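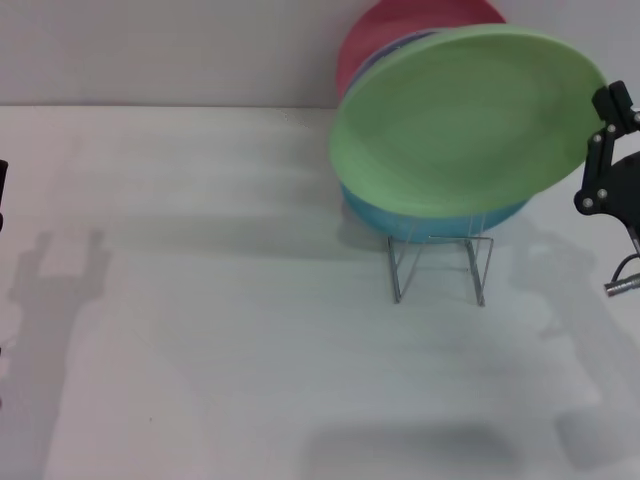
How can I tell if a 19th century author portrait is a tintype or an ambrotype?

Asked by Nkechi Oyewole

I inherited a small cased portrait of a poet my family calls Clavalia (a pen name, she published one thin book of verse). The back of the case has "Clidholm" written in pencil and the number 193. My great-aunt had it reframed in 1960, so the outside tells me very little. I'd love to know what kind of photograph it is before I write up a page on her. Any way to check without taking it apart?

2 answers

Darragh Keane
Oh, what a great thing to have! Try a magnet first. Hold a small one near the back of the case, never against the picture itself. A tintype is on thin iron, so you should feel a slight pull. An ambrotype is on glass and you'll feel nothing, though a thick case can hide a weak pull and a brass mat won't react either way.

Next, tilt it under a lamp. If it turns into a mirror at some angles and flips from positive to negative, you have a daguerreotype – and those are gorgeous. Please don't wipe the plate, even with a soft cloth. The surface comes right off.

The pencil note is worth chasing too. Clidholm could be a town, a studio or a buyer, and 193 looks to me like a sale lot or a sitter number. I spent most of March on a number like that for a playwright named Kouris and loved every minute of it. Mine ended up being lot 1325 in an old book dealer's list, with the name of the studio printed right next to it. Does her book have a portrait in the front? Engravers often worked from a photograph, so compare the collar and the hands, and remember one of them may be reversed.

tremari
magnet worked for me. mine was a tintype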